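Rainwater Storage for the Teaching Glasshouse at Dridlow: Final Project Report
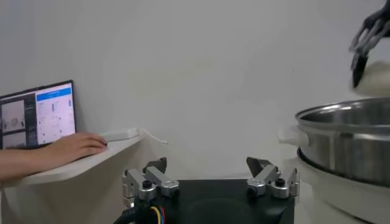 Kazlauskienė
Final-year student, Environmental Engineering, Grolance College

Summary

The teaching glasshouse at Dridlow is watered from the mains. This project examined whether a single tank fed from the glasshouse roof could replace mains water for irrigation over the growing season. A daily storage model was built in a spreadsheet and run against rainfall records from the Esent valley gauge. A tank of 2,000 litres was found to meet most of the demand in spring and early summer but to run dry in late summer in all but the wettest year on record. A larger tank gives little further benefit because the roof, and hence the supply, is small.

Background

Dridlow lies on the dry side of the Esent valley. Rain falls mainly in autumn and winter, when the glasshouse needs very little water, and the supply and the demand are therefore badly out of step. Earlier student work at the site looked at mulching and at drip lines, both of which reduce demand, but did not consider storage. The drip lines have since been fitted on the north benches only. The south benches are still watered by hand.

The roof is a plain pitched design with gutters on both sides and 2 downpipes, both at the east end. At present each downpipe discharges to a soakaway. The ground beside the east wall is level and paved, and would carry a full tank without further work, according to the site drawings. The drawings do not show the depth of the paving, and this should be checked before anything is ordered.

Method

Demand was taken from the mains meter serving the glasshouse. The meter also serves an outside tap, so readings were taken with the tap locked off. The highest monthly total during the project was 1,507 litres. This was used as the design demand for the summer months, and was scaled down for the rest of the year in proportion to mean daily temperature. Scaling by temperature alone ignores cloud and wind. It was judged good enough for a first estimate, given that the plants are under glass.

Supply was calculated as daily rainfall multiplied by the plan area of the roof and by a run-off coefficient. The plan area was measured at gutter level, with no allowance for pitch. The coefficient for glass is high, but was reduced to allow for overflow at the gutters, which are shallow and in places out of line. The first part of each rain event was assumed to be lost to a diverter, to keep dust and leaf matter out of the tank.

The model works on a daily step. Water in the tank at the end of a day equals water at the start, plus supply, less demand, and cannot fall below zero or rise above the tank size. Any excess is counted as spill and any shortfall as mains top-up. Demand is taken before supply is added. This order gives a slightly lower yield than the reverse and is the more cautious of the two.

The rainfall record covers 4 complete years. This is short for the purpose. A gap in the record in one December was filled with values from the Grolance gauge, which sits lower in the valley and tends to read a little less. As the tank is full for most of December in every run, the effect of the gap on the results is negligible.

Results

In all years the tank was full by the end of winter and remained nearly full until demand began to rise in late spring. From then on the level followed a saw-tooth pattern, with long falls broken by single heavy storms. In the wettest year mains top-up was needed on only a few scattered days. In the driest year the tank was empty for most of late summer, and rain that did fall was used almost as soon as it arrived.

Spill was large in winter and almost nil in summer. The winter spill could in principle be held over in a much bigger tank, but the runs with increased storage show the added volume being drawn down once in the year and then standing empty until autumn. The cost for each litre saved rises steeply beyond the size proposed.

The results were most sensitive to the run-off coefficient. Straightening the gutters – a small job by comparison with the tank – gave about the same gain in the model as the next tank size up. Changing the diverter volume had a visible effect only in summer, when much of the rain falls in light showers that the diverter removes entirely.

Limitations

Demand was measured over part of a single season and with one planting scheme. A change to heavier-feeding crops would raise it. Evaporation from the tank was ignored, on the grounds that the tank would be covered. Water quality was not tested, and the suitability of stored roof water for seedlings needs separate study. One Sunday reading was missed and was filled by straight-line interpolation between the readings on either side.

Recommendations

The gutters should be realigned and cleared before any tank is bought. A covered tank of the size given above should then be placed at the east wall and fed from both downpipes through a common diverter. The mains supply should be kept as a top-up, with an air gap at the inlet. Extending the drip lines to the south benches would reduce the late-summer shortfall and should be costed alongside the tank. The meter should be read weekly for at least one further full season, and the model rerun with the longer demand record.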